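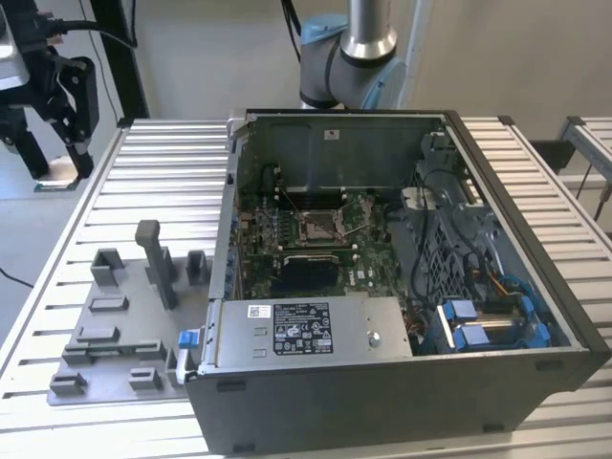
Lirwood support: Are the failed takes all from the remote-control sessions, or do you get the same drift when you move the arm by hand? Please also say whether the recording rate was changed after the December update. We can't tell from the log which mode you were in.

Reply from ticket owner:
Only the remote ones! Hand-guided takes play back beautifully, which is why I'm so keen to sort this out. The rate is untouched. The task is called Chauke 2 in our project list: pick up the processor, carry it over the open tower, lower it on to the socket, let go, back off. We teach it with Hamemport for the remote sessions and plain hand guiding for the rest, same arm, same gripper, same start pose.

Results so far
Hand-guided: 14 takes recorded, all play back within tolerance.
Remote: 9 takes recorded, two play back properly, the others turn the wrist slightly on the way over and arrive skewed to the socket.

Things already tried
- Restarted Hamemport and the arm controller, in that order and then the other way round. No change.
- Swapped the hand controller for the spare one. No change.
- Played a remote take at half speed. Same twist, only slower (and much easier to watch, so I recommend it).
- Re-zeroed the wrist. Slightly better for one take, then back to the usual.

Lirwood support: Thanks, very clear. Please open one bad take and look at the wrist channel between "grip closed" and "lift". If there is a gap in the timestamps, send us its length.

Reply from ticket owner:
Found one, and what a lovely clue it is. Every bad take has a gap of almost 700 milliseconds just after the grip closes. The two good ones have none. I went back through the hand-guided takes as well and they have no gap anywhere.

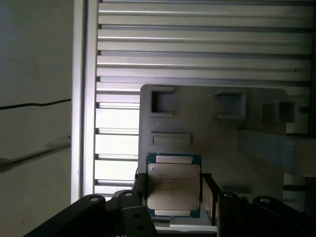
Remote teaching seems to lose those samples while I'm changing my hold on the controller, and then playback fills the hole with a straight line between the last wrist angle and the next one. I do tend to pause there and fidget. With a bigger part I doubt I'd have noticed. The processor is held upright by its left and right sides, though, with a finger on each, so any turn of the wrist goes straight into the chip and it comes down at an angle. I've started using the narrow silver tab on the top edge as my eye mark when I line up the remote takes, and it makes a small twist far easier to spot early.

Lirwood support: That matches a known fault in the buffer. When the controller reports no movement, Hamemport may go idle and drop samples until it wakes. Under Session, Input, turn off "Sleep on still hand" and record a fresh take. Existing takes can't be repaired.

Reply from ticket owner:
Done, and the first new take is a beauty! No gap, no twist, and I fidgeted on purpose. I'll bin the bad ones and record replacements before we start teaching on the Climarero towers. Could the setting be off by default in the next release? Please leave the ticket open until I've got a full set.

Status: waiting on customer
Last updated: September 18, 2026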